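Gripper rental by the month: a talk with the product lead at Plirwood
April, staff writer

Plirwood rents out two-finger grippers with a camera at the wrist, sold under the name Plisus. The rental covers the fingers, the brackets, the camera, the cable set and a spare set of pads. The customer supplies the arm. We spoke with the company's product lead, who asked to be identified by job title only, at 8 in the morning, before the first customer call.

The product started as a service contract. Flerkard, a packing subcontractor, wanted to know whether soft goods could be picked from a table and placed in cartons without suction. "Suction leaks through knitwear," the product lead said. "You can run a bigger pump, and then you have a noise problem and a power problem. They asked for fingers. We had fingers, but they were made for machined parts."

The first version used hard pads and marked the fabric. The current one has a foam layer behind a softer contact face. The foam takes up the difference when the two fingers do not close exactly parallel, which in a rental unit bolted on by someone else is most of the time.

"We spec the foam by how it recovers, and only then by how soft it is," the product lead said. "A soft foam that stays squashed gives you a different grip in the afternoon than in the morning. The customer sees that as drift and starts adjusting the wrong parameter."

The pads are a wear item. Plirwood's own bench test runs a pad through 864 closures on ribbed cotton and then measures the surface. A pad that has lost too much texture is rejected, along with the rest of its batch. Asked why 864, the product lead said it was the length of one unattended run on the old test rig and had never been changed.
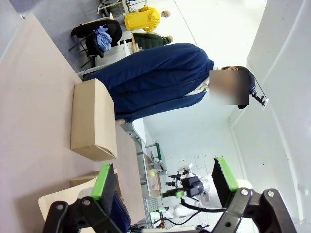
Changing a pad means removing the finger plate. The company tried a clip-on design and dropped it. "Clips are quick, and they move. Bolts take longer and they stay where you put them. Our customers change pads every few weeks, so we went with bolts."

The wrist camera is the part that gets the most questions. It is fixed to look out between the fingers, so the fingertips are always in view. Some customers dislike losing that much of the picture. The product lead considers it a fair price. "If you can see both pads, you can check the closing position without another sensor. If you can't, you are trusting the encoder, and the encoder does not know that a bracket got bumped."

Lighting is left to the customer. Pale tabletops and white walls can push the exposure down and leave dark cloth with very little detail. The manual recommends locking the exposure on the darkest item to be handled and accepting a washed-out background. The product lead said about half of the support tickets on image quality are closed with that page of the manual.

Support is where the rental price goes. A unit costs more over 3 years than buying comparable hardware, and the company does not dispute this. It points to the exchange terms: a failed finger assembly is replaced, calibrated, without an inspection first. The customer returns the old one in the same carton. Cable damage is covered. Damage from a collision with the customer's own fixture is covered once.

"People hide collisions if you charge for them," the product lead said. "Then we get a bent bracket back with a note saying it stopped working. I would like the note to say what it hit."

The unit has limits. Rated payload at the fingertips is low, and the company does not recommend it for anything rigid with a sharp corner, which cuts the pad. Folded cloth above a certain thickness will stop the fingers before the grip force is reached, and the controller reports this as a successful pick. A fix is planned. No date was given.

A version with interchangeable finger lengths is being tested with Tsang, a distributor that already carries the standard unit. The longer fingers reach into deeper cartons but flex more, and the foam can only take up part of that. "We will probably ship two lengths," the product lead said. "There was a request for five."

Comments (3)

gearlash: We rented one of these for a returns line. The exchange terms are as described. The calibration file on the replacement was for the previous firmware, so check that before you mount it.

m_53: Does the false pick report also happen with thick cardboard flaps or only cloth? We get something like it with flaps on a different brand.

shimstock: Would have liked the actual payload figure in the article. "Low" is not a spec.

Contact the editors | Copyright, all rights reserved | Back to top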